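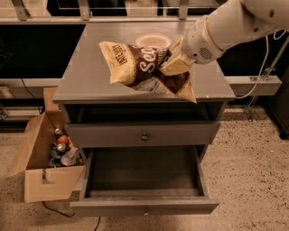 La mesita de noche gris, con una bolsa de aperitivos encima.

Revista > Vida diaria > Dormir

Comer en la cama, ese vicio que no confesamos

Once de la noche, la luz de la lamparita, algo que cruje. En Brilevby, un barrio de bloques bajos donde las persianas se bajan pronto, pregunté puerta por puerta qué se come después de cenar. Nueve hogares me abrieron. En siete se pica algo ya en pijama. En los otros dos se rieron, y no me quedó claro si eso era un no.

Lo de picar de noche viene de lejos. Nuestras abuelas dejaban un vaso de leche y un par de galletas junto a la cama, por si acaso. Ahora son pipas, chocolate, patatas. Cambia el envase, el gesto es el mismo. Abrir despacio para no despertar a nadie - imposible, claro, cuanto más despacio más ruido.

"Si me levanto a la cocina me desvelo", me dice una enfermera que vuelve del turno de tarde con hambre de verdad. Cena a las seis en el hospital, de pie. A medianoche el estómago protesta. Se entiende. Un vecino del mismo portal come por aburrimiento, lo admite sin problema: serie, manta y la mano que va sola.

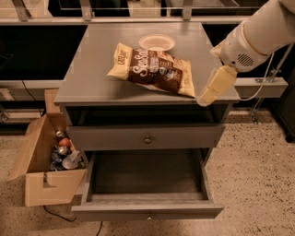 Chips con sal marina en la mesita de noche.

Los horarios mandan más que el apetito. Quien cena pronto aguanta mal hasta las doce. Quien cena a las diez se acuesta lleno y aun así busca algo salado, o dulce, va por rachas. En la tienda Nowicki, la de la esquina, la última hora antes del cierre es la de los caprichos. Helado en verano. En octubre vuelven los frutos secos y las tabletas grandes.

Luego está el asunto de las migas. Hay parejas que lo llevan bien y parejas que han negociado: en la cama no, en el sillón sí. En la calle Drevside una señora tiene una toalla vieja solo para eso, la extiende encima de la colcha como un mantel. Su marido prefiere sacudir la sabana por la ventana. Llevan así desde que se casaron, unos 6 años, y siguen discutiendolo.

¿Y el sueño? Cada cual tiene su teoría. El picante, fatal, en eso coinciden casi todos. El yogur, bien. El queso, según a quién preguntes. Una estudiante probó a apuntar en un cuaderno lo que comía y cómo dormía, aguantó una semana y se dejó el cuaderno en el autobús.

Yo escribo esto a la una menos diez. Un plátano, dos onzas de chocolate. Mañana ceno mejor.

Contacto | © Gutix, revista de barrio | Volver arriba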